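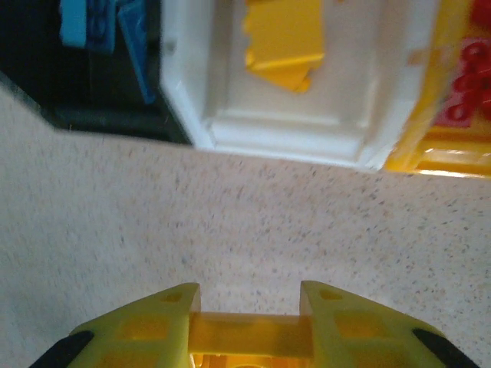
Wrist cam, start pose. Blue in black bin, yellow in white tray, red in yellow bin.

Ticket: color sort policy, yellow bricks
Opened by: Rui Caldeira
Status: open

Policy trained on 200 demos (Prilten set). Blue and red fine. Yellow keeps missing, 13 of 40 rollouts. Fingers close early, over the tray wall.

Tried so far:
- recalibrated wrist cam, no change
- slower approach, no change
- swapped in the Vidal checkpoint, worse
- cropped bottom of the image so the gripper is out of view. Misses down to 4 of 40. But now red grasps drift left, so not a fix

My guess: yellow-green fingers too close to the brick color, encoder mixes them up. Red bin is yellow too but the brick in it isnt, so it gets by.

Liesl Lüthi, 26 Jan 2025:
Don't crop, the policy needs to see the fingertips. Try hue jitter on the gripper mask only, Gremdale did that in September and it held up. Same seeds pls or we cant compare.

Rui:
ok. Mask script runing now on the Hiltico box. Will retrain overnight, same 40 starts. Leaving tray positions alone untill then, please don't move the bins.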